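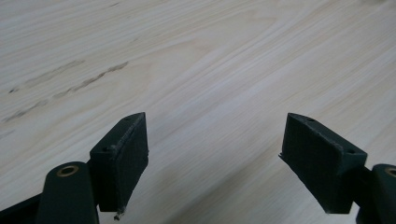 Shore power drops out overnight, 30 amp trailer

klepik_l
We are four weeks into a trip down the coast with a 24 ft trailer, and the converter has started dropping off shore power at night. It has happened at three campgrounds so far. The pedestal breaker does not trip. The surge protector shows no stored fault in the morning. Battery monitor says we lose charge from midnight to 5 a.m., then it recovers. Converter is a Fullar, original to the trailer. We have 3,793 miles to go before home and I would like to sort this out before the boondocking part.

Laimutė

grewal_j
What is the pedestal voltage at night with the AC running? Old campgrounds sag badly when everyone is cooling. A protector will cut out at 104 V or so and reconnect without you noticing.

klepik_l
Lowest I have seen is 109, but I was asleep for most of it. AC is on low.

urmas_e
I would look at the cord first. Check both ends for browning on the blades. Mine looked fine from outside and had one loose terminal screw in the trailer-side plug.

grewal_j
A loose neutral or hot would show up in the daytime too. She only has it at night. Low voltage fits better.

urmas_e
It would show up under sustained load. Daytime they are probably out hiking with the AC off. Same symptom, different cause. Checking the plug takes ten minutes and a screwdriver, with the cord unplugged at the pedestal.

baibak
Which protector? The Kütt units have a delay of two minutes or more before they reconnect, and the older ones do not log low voltage, only surges. That would explain the missing fault code.

klepik_l
It is a Kütt, the older gray one. I did not know that about the log.

baibak
Then the empty log does not rule anything out. Put a plug-in meter with min/max hold on a kitchen outlet and leave it overnight.

grewal_j
Agreed. A few dropouts of two minutes will not drain a battery for five hours, though. Either it is cycling all night or the converter is shutting down by itself.

klepik_l
Update, 19 July 2019. Meter minimum overnight was 107, so no low voltage cutout. Opened the trailer-side plug this morning. The hot terminal screw took most of a turn and the insulation next to it is brown. New plug ordered to the next campground, 482 miles on. AC stays off until then.

urmas_e
Cut the wire back to clean copper before you fit it.

grewal_j
Fair enough on the plug. I would still check the converter fan while you have tools out.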